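The Switchboard at Storkirero

Ciarán Geraghty took the night job at Celtell in January, when the regular man went in for his hip. The pay was 699 a month and a room over the exchange. He was told there would be little to do.

Storkirero had one road in and one ferry out. The exchange stood at the top of the pier, a block building with a flat roof, and it still handled the calls for 51 houses on the far side of the bay. The company had planned to move them to the new system years before. Then Trandard bought Celtell, and the plan went into a drawer with the others.

His first week he read the paper and listened to the wind. On the eighth night, at 20 past three, a light came on for line 11.

He plugged in. "Exchange," he said.

"Is that Ó Gríofa?" a woman asked.

"No. He's in the hospital. I'm filling in."

She was quiet a moment. Then she asked him what the sea was doing. He got up, went to the window and looked. He told her it was rough past the light and calmer inside. She thanked him and hung up.

She called again the next night at the same time, and the night after that. He started going to the window at quarter past so he would have it ready. Some nights there was fog and he told her so. She never said why she wanted to know, and he did not ask. Her own house, by the map on the wall, was closer to the water than he was.
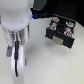 The white arm over the pale tabletop, with the open black box and its patterned discs.

In February he looked up line 11 in the book. It was a thick green book with the names written in pencil, and many had been rubbed out and written over. Beside 11 there was no name, only the word "keep" in Ó Gríofa's square hand.

He took the bus to the hospital on his day off. Ó Gríofa was sitting up with a tray across his knees, picking the raisins out of a bun.

"She still calls?" the old man said.

"Every night."

"What do you tell her?"

"What the sea is doing."

Ó Gríofa nodded. He put the raisins in a row on the edge of the plate. "Her window faces the hill," he said. "Her husband had the front of the house bricked up after the son was lost. He didn't want to look at it. He's dead himself now, but she never had it opened again."

"She could walk out and look."

"She could," Ó Gríofa said, and asked him to pass the butter. 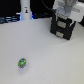
Ciarán rode back in the rain with his bag on his lap. He thought about the brick wall and wondered how thick it was, and whether she could hear the water through it. At the crossroads the driver stopped to let a dog get off the road.

The letter from Trandard came soon after. It was dated Mar 9, 2026, and it said that the lines at Storkirero would be moved over at the end of the month and the building sold. There was a paragraph about his final pay and another about returning the keys.

He read it twice at the board and put it under the book. At 20 past three the light came on.

"Exchange," he said.

"What's it doing tonight?"

"It's flat," he said. "There's a moon on it. You can see all the way over to your side." He waited, and then he said, "They're closing us down at the end of the month."

He could hear a clock in her kitchen. He had not noticed it on the other calls.

"Can you see my house?" she said.

"I can see the roof — and the end wall."

"Is there a light?"

He leaned closer to the glass. "No. Not on this side."

"Wait there," she said.

She put the receiver down without hanging up. He heard a chair move and a bolt being drawn, and after that only the clock. He kept the line open and stood at the window with the headset cord pulled tight behind him. After a while a small yellow light came around the end of the house and started down toward the shore.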